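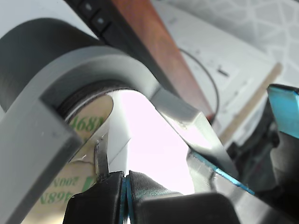 Gripper at the tape station. The liner on the roll reads 468M and 200MP.

Casano TF-2 tape feeder, used with a two-finger gripper

Rating: 3.5 out of 5
Reviewed by Hanne Kjærgaard, assembly lead, Clorimbridge

We make small sensor housings. Each one gets a strip of adhesive transfer tape before the cover goes on. Until this spring the strips were pulled and placed by hand, on both shifts. The feeder now presents the strip and the arm takes it. This review covers 3,013 strips, all on the same housing.

Feeding. The unit was set up to leave a short free end for the fingers to close on. Of the strips logged, 2,417 were picked on the first try. Most of the rest went through on the second. The common fault is curl: when the end rolls back on itself, the fingers close beside it. Curl got worse in August, when the room was warm. We now store rolls flat overnight and the miss rate has dropped, though I would not call it solved.

Roll change. Slow. The roll has to be threaded by hand and the lead end trimmed square. Noboru Sakai has it down to four minutes; new operators take up to 21. The manual shows the thread path from the wrong side.

Finger wear. Adhesive builds up on the pads. We wipe them every 1,000 strips with alcohol on a lint-free cloth. The Petchrat pads we tried first were smoother and held the tape too well on release.

Effect on the job. Two people used to peel liner for most of a shift, and both had sore thumbs by the end of it. One now does incoming inspection. The other runs this station and one more, and spends her time on roll changes, misses and the log. She says the work is easier on the hands and harder to plan, as faults come in clusters. Headcount is the same. Training is longer — two days against half a morning — and the pay grade was not adjusted until the operators asked.

Compared with the Rarketska feeder we had on loan, the Casano is quieter and takes up less bench. The Rarketska has a better roll clamp.

Would buy again for a single part number. For mixed work, wait for a faster thread path.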